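Puzzle Table: Frequently Asked Questions
Bresus shared office, ground floor

Where is it?
The long white table in the open-plan part of the office. If you have reached the kitchen you have gone too far, though you may as well put the kettle on.

Do I have to book?
No. Turn up after 3pm, find a chair and look as though you meant to be there. Laptops are tolerated. We did try a rule about them in April and it lasted until somebody had a deadline.

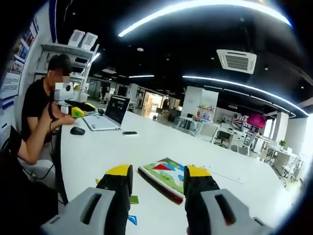

Photo: Bresus / Puzzle Table

What is there to do?
Mostly tangrams, which are flat coloured shapes that fit into a tray in a great many ways, none of them the one you are trying. The members' cupboard also has a jigsaw of 3000 pieces called Distance. It is largely sky. You are welcome to it.

Is it for children?
It is for anyone who can lose to a triangle without shouting. Children generally manage this better than the accounts team.

I can't get the last piece in. Is the set faulty?
Almost certainly not. Take out the piece you were most pleased with and start again from there. If that fails, turn the tray round and blame the light.

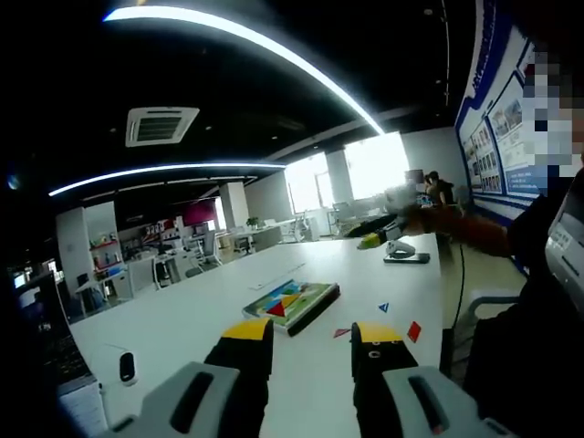
Tangram tray with a few pieces still out.

Can I leave a puzzle half done?
Yes, overnight. Keep the loose pieces near the tray and well away from phones and cables — small triangles travel, and we have had one come back from the car park.

Is there an answer book?
There is the Kwofie pattern book, with 379 outlines and the solutions at the back. Please don't pencil in it. Whoever wrote "impossible" next to the swan, it isn't.

Can I borrow a set?
For up to a week. Write your desk number on the sheet inside the cupboard door and check the pieces before you go, as the last borrower will swear it was complete.

Something is missing. What now?
Look under the table first, then in your sleeves. We order spares from Plillon, who send them in their own time and occasionally in the right colour.

Who do I ask about anything else?
Ring extension 1394 and let it ring. The phone is at the far end and we walk slowly.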